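木のおもちゃ、修理相談が477件に　ドリルサイドで拡大へ

家庭で使わなくなった木のおもちゃを直して次の家庭に回す取り組みが、ドリルサイド(Drilside)地区で広がっている。運営するプルリエ(Plurier)によると、昨年度に受け付けた修理の相談は477件で、開始以来もっとも多かった。引き取ったおもちゃは累計で3,739点になった。

相談で目立つのは車輪の外れ、塗装のはがれ、角の欠けだという。代金は部品代のみで、簡単な作業であればその日のうちに返却する。預かりになった場合は7日以内に連絡が入る。塗り直しには乳幼児向けの玩具に使える塗料を用い、色は元のものに近づけるが、完全に同じにはならないことを事前に説明している。

修理を担当するロクユー・シュエさんは「割れたものでも捨てずに一度持ってきてほしい。部品がそろっていなくても相談できます」と話す。直せないと判断したものは、持ち主の了解を得たうえで、ほかのおもちゃの補修材に回している。

10月からは受付窓口を増やし、これまでの工房に加えて、ツェー(Tse)通りの商店街にある文具店ズルテックス(Zultex)でも預けられるようになる。文具店での受け付けは毎週水曜日の午前10時から。一度に持ち込めるのは一家庭につき10点までで、電池を使うもの、布製のもの、ぬいぐるみは対象外となる。

あわせて、積み木だけを集める回収も始める。積み木は数が欠けたまま手放されることが多く、セットとしては譲りにくかった。今後は大きさと色で分け直し、希望する保育施設や児童館にまとめて届ける。箱や説明書がなくても受け付ける。汚れは乾いた布でふき取る程度でよく、水洗いは反りの原因になるため避けてほしいとしている。

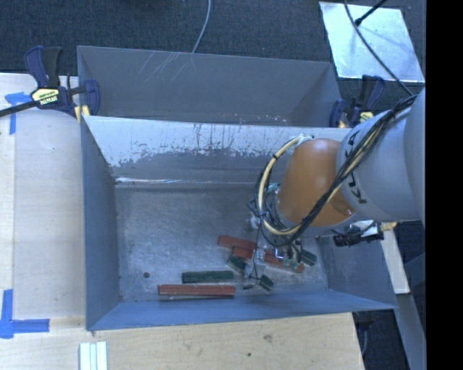
赤れんが色と濃い緑色の木製ブロック

譲り受けを希望する施設は、工房の窓口で申込用紙を受け取り、必要な量と使う子どもの年齢を記入して提出する。個人からの申し込みは、施設への配布が一段落した後に受け付ける予定。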